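# Tag der offenen Tür in der Glashütte Kometti

Im Juni war ich in Garley, um mir die Glashütte Kometti anzusehen. Der Betrieb öffnet einmal im Jahr für Besucher, sonst kommt man nur in den Werksverkauf. Eintritt wird keiner verlangt, für die Ofenhalle braucht man aber eine Platzkarte mit der Post-Nummer der Führung. Meine hatte die Nummer 17, Beginn 10:30 Uhr.

Vom Bahnhof läuft man etwa 4 Kilometer, zuerst an der Landstraße entlang, dann auf einem Feldweg. Wer mit dem Auto kommt, parkt auf der Wiese hinter dem alten Gemengehaus. Der Boden dort ist uneben und für tiefer liegende Wagen nicht zu empfehlen.

## Gemenge und Ofen

Durch die Hütte führte uns Maricica Lazăr aus der Qualitätskontrolle. Sie fing im Gemengehaus an, wo Quarzsand, Soda und Kalk in getrennten Silos lagern. Dazu kommen Scherben aus der eigenen Produktion. Sie senken den Energiebedarf beim Schmelzen, müssen aber nach Farben sortiert sein. In einer Kiste lag ein Stück, in das ein grüner Splitter geraten war — ein Streifen quer durch das klare Glas, vielleicht so breit wie ein Bleistiftstrich. Solche Stücke gehen zurück in die Scherben für Farbglas.

Die Ofenhalle ist kleiner, als ich sie mir vorgestellt hatte. Geschmolzen wird in Hafenöfen, der größere stammt vom Hersteller Renaud und läuft durch, auch nachts und an Feiertagen. Abgeschaltet wird er nur zum Wechseln der Häfen. Hinter der Absperrung war es auszuhalten, direkt an der Arbeitsbühne stehen Ventilatoren. Wer Kreislaufprobleme hat, kann die Vorführung auch von der Galerie aus verfolgen. Man sieht von dort sogar besser, hört aber schlecht.

## Am Platz des Glasmachers

Évan Leclerc zeigte, wie ein Hohlglas entsteht. Er nahm mit der Pfeife einen Posten auf, wälzte ihn auf der Stahlplatte und blies ihn leicht an. Danach überstach er ihn mit einer zweiten Schicht und drehte ihn in einem nassen Holzlöffel aus. Der Hals wird mit einer Zange eingezogen, und zwar bei ständiger Drehung der Pfeife. Beim ersten Stück geriet der Hals schief. Leclerc schlug es ab und begann von vorn, ohne viel dazu zu sagen.

Geduld braucht es hinterher. Im Kühlofen wandern die Stücke auf einem Band langsam aus der Wärme heraus, damit sich die Spannungen im Glas abbauen. Maricica Lazăr hielt ein zu schnell gekühltes Glas zwischen zwei Polarisationsfilter. Am Übergang zwischen Boden und Wand zeigten sich bunte Flecken, bei einem gut gekühlten Glas bleibt die Fläche gleichmäßig dunkel. Das war für mich der interessanteste Teil der Führung, er dauerte leider nur wenige Minuten.

## Musterkammer

Im Obergeschoss liegt die Musterkammer mit 3704 Modellen, die ältesten noch mit handgeschriebenen Etiketten. Viele Formen sind nur als Einzelstück erhalten, die Holzmodel dazu sind längst verbrannt oder gerissen. In einer Vitrine steht die Serie Standance, schlichte Karaffen mit schwerem Boden, die früher an Hotels geliefert wurden. Anfassen darf man nichts. Die Beschriftung ist knapp, zu manchen Regalen fehlt sie ganz.

Der Werksverkauf war voll. Zweite Wahl steht rechts vom Eingang und ist mit einem Punkt am Boden markiert. Ich habe eine Schale mit einer kleinen Blase im Rand genommen und dazu zwei Becher, zusammen 84 Euro. Eingepackt wird in Zeitungspapier, Kartons kosten extra.

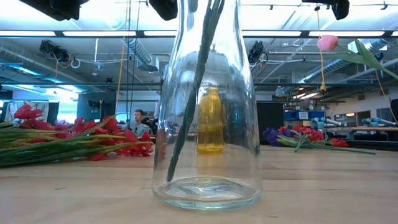
Klares Glas beurteilt man in der Hütte gegen einen hellen Hintergrund und dreht das Stück dabei langsam. Schlieren und ungleiche Wandstärken fallen so am ehesten auf. Eine gewölbte Wand verzieht allerdings auch bei einwandfreiem Glas alles, was dahinter steht, so wie die gelbe Flasche hinter der klaren Vase mit dem engen Hals. Man muss also lernen, die Form vom Fehler zu trennen, und dafür hat mir an diesem Vormittag die Übung gefehlt. Gegen 13 Uhr bin ich zum Bahnhof zurückgelaufen, die Schale im Rucksack zwischen Jacke und Pullover.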